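Desside Introduces Tabletop Book Stand for Small Reading Rooms

Desside today announced the Vuma, an open, L-shaped wooden book stand for shared tables in libraries, clinics and schools. The stand has one vertical side panel and a horizontal shelf, and is finished in a glossy reddish brown. Shipments begin in February. 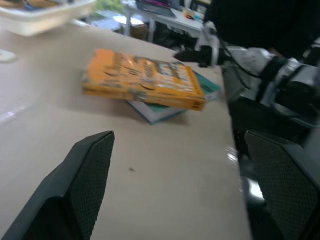 Books left in stacks are the main source of wear in small collections, according to product manager Iresha Sivakumar. "The lower book carries the load and its cover bends first," Sivakumar said. "We sized the shelf for mixed formats — paperback and hardcover — so that staff do not have to sort by height."

The Vuma was tested over 27 weeks at the Siriwardena reading room, which lends from a collection of around 3,000 titles.

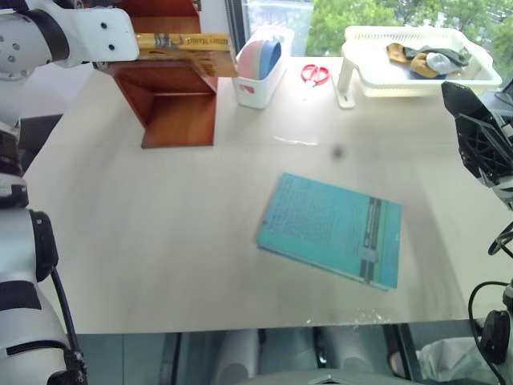
Each stand ships assembled. Orders of 20 or more units include felt pads for the base. Replacement panels are sold separately through Brimano, the company's distributor.

Media contact: Pranab Wijesinghe, Desside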